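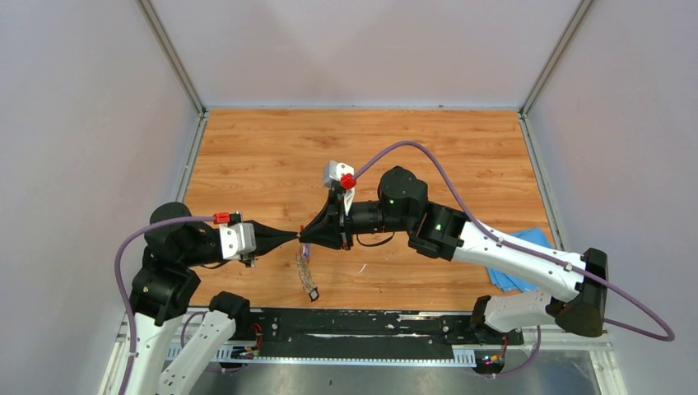 What is inflation? (And why did my crisps get smaller?)

Money Page for Years 5 and 6
By Abenezer Feyisa

Right, quick one this month as there's a lot to get through. Inflation. You've heard it on the news. Grown-ups say it in a grumpy voice. It means prices going up. Not one price, lots of them, over time.

Say a bag of apples costs £2 in October. Next October the same bag costs £2.10. Same apples, same shop, same size bag. You need ten more pence to get it. If that happens to bread and bus tickets and shoes as well, we call it inflation.

If only the apples went up, that's just apples getting dearer. Maybe it was a bad summer for apple trees.

How do people measure it?

With a shopping basket! A pretend one. People whose job it is write a long list of things that families buy. Milk, trainers, petrol, haircuts. They find out what everything costs, add it up, then do it all again later and see how much the total has changed.

Let's try it with a tiny town. We'll call it Wultport. The basket in Wultport cost £564 last year. This year the very same basket costs £609.

609 take away 564 is 45. So the basket has gone up by £45. Now to turn it into a percentage:

45 divided by 564, then times by 100. Get a calculator, it's a messy one. You should get 7.97 and a load more numbers after it. Call it 8 per cent.

So inflation in Wultport is 8 per cent. That's quite high. A lot of countries try to keep theirs near 2 per cent.

Why do prices go up?

Different reasons, and sometimes all of them at once.

Things cost more to make. A baker needs flour, and electricity for the oven. If flour gets dearer the baker pays more, and then probably charges you more for a bun.

Too many people want the same thing. Imagine the Fikel, a spinning toy that everybody in school suddenly has to have. The shop has 6 left and the whole class wants one. The shopkeeper can put the price up and still sell every single one. Now imagine that with houses, or cars.

Wages go up. Good news if you're the one getting paid! But the boss has to find that money somewhere, and sometimes it goes on the price.

More money about. If everyone in Wultport woke up with twice as much money but the shops had exactly the same amount of stuff, people would be willing to pay more, and up go the prices. People who say "why don't they just print loads more?" - well, that's the problem with it.

Is it bad?

A little bit is normal. Shops and workers can plan for it. A lot is hard on people, mostly if their pay stays the same. Mrs Nguyen earns the same as last year but her shopping costs 8 per cent more. She hasn't lost any money, it's still in her purse. It just buys less. She might swap to a cheaper jam, or leave the holiday til next year.

It matters for savings too. Put £10 in a drawer for a year and you'll still have £10. But if the book you wanted has gone from £10 to £10.80, you can't buy it any more. Money in a bank account can earn a bit extra, called interest, and that helps it keep up.

Can prices go down?

Yes. When lots of prices fall together it's called deflation. Sounds brilliant. But people may stop buying things and wait for them to get even cheaper, then shops sell less and some workers can lose thier jobs. So that isn't great either.

Careful with this bit, adults get it wrong too. If inflation falls from 8 per cent to 3 per cent, prices have NOT gone down. They're still going up, only slower. Like a bike going uphill in a lower gear. Still going up the hill.

And the crisps?

Sometimes a company keeps the price the same and puts less in the packet. That's shrinkflation (real word, look it up). A Parno bar used to be 50 grams, now it's 45, same price. You're paying more for each bite.

Who tries to stop it?

Most countries have a central bank. In the UK that's the Bank of England. It can raise interest rates, so borrowing costs more and saving pays better. People spend a bit less and prices slow down. It takes months to work though.

Have a go at home

Pick five things your family buys every week. Write down the prices and the weights. Keep the list somewhere safe - inside of a cupboard door is good. Check again in three months and work out the percentage.

Words to know

Inflation: prices going up over time
Deflation: prices going down over time
Interest: extra money you earn for saving, or pay for borrowing
Central bank: the bank that looks after a country's money

Next month: what is a tax and where does it go?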